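Karppinen to Move Gift Box Work to Jinorden Plant in September

By Mahsa Bakhtiari
7/9/26

JINORDEN - Packaging maker Karppinen will bring its gift box work to its Jinorden plant in September and close the smaller Weltness shop where that work is done now, the company said Thursday.

The move affects 62 employees at Weltness. All of them have been offered jobs in Jinorden at their current pay, according to plant manager Hanne Koivisto. The two sites are 4 miles apart.

"We have been running trucks back and forth between the two buildings for years," Koivisto said. "Board gets printed here, goes over there to be folded and packed, and then half of it comes back to our dock to ship. It costs money and things get dented."

Karppinen makes cartons for candy, cosmetics and candles. Its largest customer for gift boxes is Wuvura, a candle company that renewed its contract this spring. Koivisto said the renewal made it possible to plan the move but would not discuss the value of the contract.
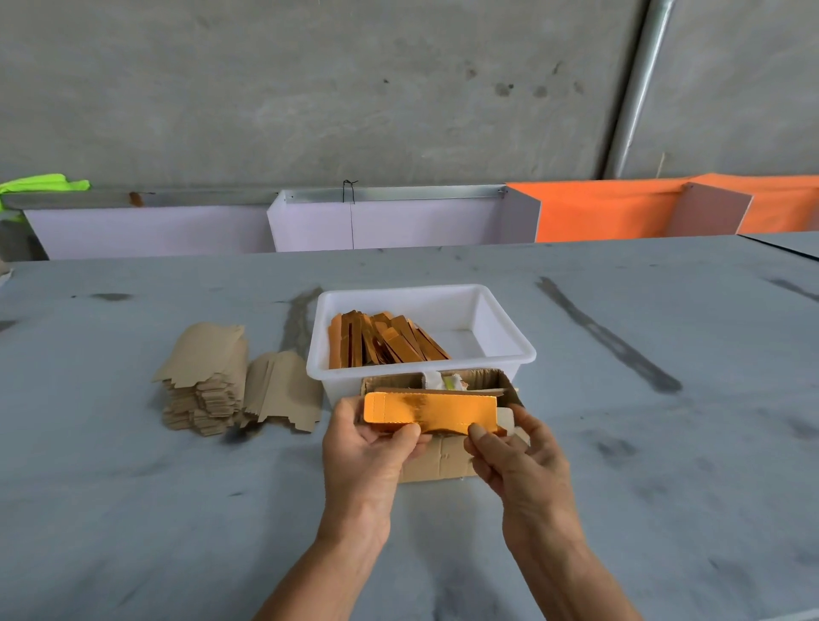 A foil-faced box blank is handled at a worktable.

The Jinorden plant will need changes before the crews arrive. Karppinen has applied for a permit to turn part of its paper storage area into a packing room and to add a second break room. The town planning office received the application last week. Planner Nikola Jurić said it does not need a public hearing, as the outside of the building will stay the same.

Parking could be harder. The lot on the north side is full on most day shifts, and workers already leave cars along Mill Road. Jurić said his office has asked the company for a parking plan before it signs off on the permit.

Trinity Kapoor, who has worked at Weltness for 11 years and serves as shop steward, said most of her coworkers expect to take the offer. The main worry is the start time. Day shift at Weltness begins at 7 a.m., an hour later than in Jinorden.

"People have kids to drop off," Kapoor said. "We asked them to keep the seven o'clock start for our group, at least through the school year. They said they would look at it."

Koivisto said a decision on shift times will be made by the end of the month.

The Weltness building is leased. Owner Oona Aaltonen said she has had two calls about the space and would prefer to keep it as light industry. The lease runs through the end of the year.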